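Inicio / Consumo / Menaje

Stestamer promete envases «para toda la vida», pero la letra pequeña dice otra cosa

Martes 19 de junio

La firma Stestamer presentó ayer en Plandthorpe su nueva línea de recipientes para cocina y despensa, bautizada Drikus, con una promesa que ya hemos oído otras veces: comprar una vez y no volver a comprar. El juego básico cuesta 80 euros y la empresa asegura que los envases resisten 500 ciclos de lavavajillas sin deformarse ni coger olor. Quién hizo esos lavados, en qué máquina y a qué temperatura es algo que la nota de prensa no aclara.

Satish Kandpal, responsable de producto, habló durante casi una hora de «una relación distinta con los objetos» y dedicó bastante menos tiempo a la garantía. Esta cubre 18 meses y excluye el desgaste por uso, los cambios de color y los daños por microondas. Preguntado por la distancia entre esos 18 meses y la expresión «toda la vida» que aparece en la caja, Kandpal respondió que se trata de «una aspiración de diseño». El comprador hará bien en guardar el tique de todos modos.

Tampoco queda claro el asunto del reciclaje. La empresa habla de un material «preparado para la economía circular», fórmula que en la práctica puede querer decir casi cualquier cosa. Los envases no podrán entregarse en las tiendas cuando se estropeen: habrá que enviarlos por correo a un centro de recogida, con portes a cargo del cliente, y el servicio no arrancará hasta noviembre. Del destino posterior de las piezas solo se dijo que serán «revalorizadas».
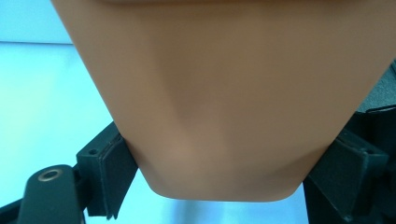 El etiquetado es el punto que más ha molestado a las asociaciones de consumidores. Bijan Abbasi, que lleva años comparando menaje para el boletín local Giáp, sostiene que la información sobre composición y uso debería ir grabada en el propio objeto, porque las cajas de cartón acaban en la basura el primer día. Una superficie lisa y tostada, sin letras ni marcas a la vista, queda muy bien en una estantería – y por esa cara no informa de nada a quien se pregunta si puede meterla en el horno. Abbasi ha pedido a Stestamer que publique los ensayos completos. De momento ha recibido un folleto.

La compañía replica que todas las instrucciones estarán disponibles en su página web, a la que se llega creando una cuenta de cliente. El registro pide nombre, correo y teléfono. Kandpal negó que el objetivo sea reunir datos para campañas comerciales, aunque la casilla de publicidad venía marcada de antemano en el formulario que se mostró durante el acto.

En Plandthorpe, tres comercios venderán la línea durante el verano. Uno de ellos ya anuncia un descuento de lanzamiento, cosa curiosa en un producto que todavía no ha tenido otro precio. Los otros dos esperan a ver cómo responde el público antes de hacer un segundo pedido, y uno de los encargados reconoce que aún le quedan en el almacén fiambreras «eternas» de otro fabricante.

Los recambios de tapas – lo primero que suele perderse o romperse – se venderán aparte. Stestamer no ha comunicado todavía el precio.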